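In praise of the slow cup of tea

I grew up in a house where the kettle was never quite cold, and I suppose I have carried that into my working life whether my colleagues wanted it or not. My grandmother held that you couldn't tell a person anything important until they had something warm in their hands. I have tested this over a good many years (and a good many biscuits) and I still think she was right.

So it saddens me a little to watch the tea break disappear. We never voted it out. It went the way of the long lunch and the handwritten note, a few minutes at a time, until one day I looked up at half past ten and saw a whole floor of people drinking at their screens with one hand and typing with the other.
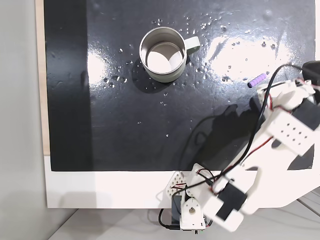 When I first moved to Narnen, a town of 2234 people with one decent bakery, I worked in an office where everyone stopped at the same time each morning. The phones rang out. If you were the new person, as I was, you learnt more in those few minutes than in a month of meetings: who had kids, who had a crook back, who knew how the old filing system worked and would show you if you asked nicely. I remember being quite cross about it at first! I was young and keen and thought I had better things to do. Then my father got sick, and the people I'd been having tea with were the ones who quietly took my shifts, and I stopped being cross.

I know the arguments against it. A friend worked it out for me once on the back of an envelope: across her old branch in Hisarau, with 182 staff, the morning break cost 965 hours a quarter. She slid it over the table as though that settled the matter. My trouble with that sort of sum is that it only has the one column. Where do you write down the quarrel that got patched up by the sink, or the mistake somebody mentioned in passing before it went out to customers?
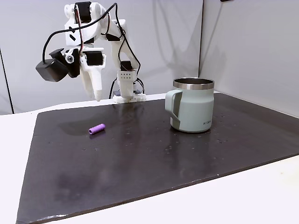

Staff Wellbeing and Social Club

There is also the matter of the cup itself, and here I'll admit to being a bit soft. Everybody has a favourite. Mine has a chip in the rim and has followed me through four jobs, and I would sooner lend you my car. A proper cup gives you a reason to sit down somewhere and stay sitting until it's finished, and a paper one always seems to be on its way out the door.

I don't want to make it compulsory, mind you. I once worked somewhere that tried organised fun, and the memory of it still makes my shoulders go up around my ears. Some people like to take their break alone with a book, or go for a walk around the block, and good luck to them. All I'm asking is that the time be there, and that no one has to feel sheepish for using it.

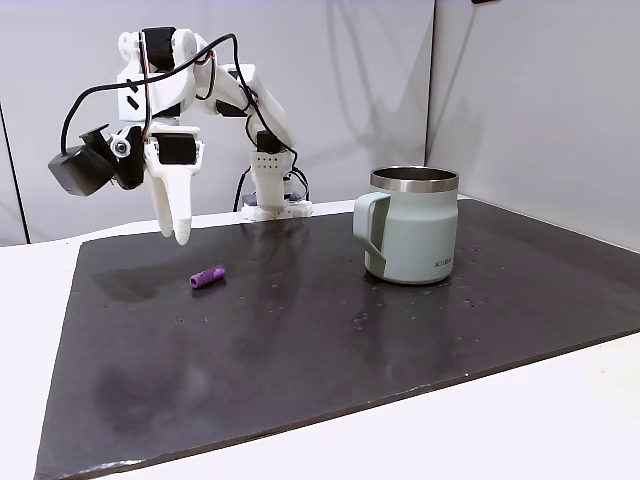
Sage-green travel mug on a dark mat.

My neighbour tells me the young ones have their own ways of keeping company now, with their group messages and so on, and I dare say she's right. But I've noticed that when my niece comes to stay she puts the kettle on before she's got her coat off. Then she sits at the kitchen table, says nothing much for a while, and eventually tells me what's been bothering her.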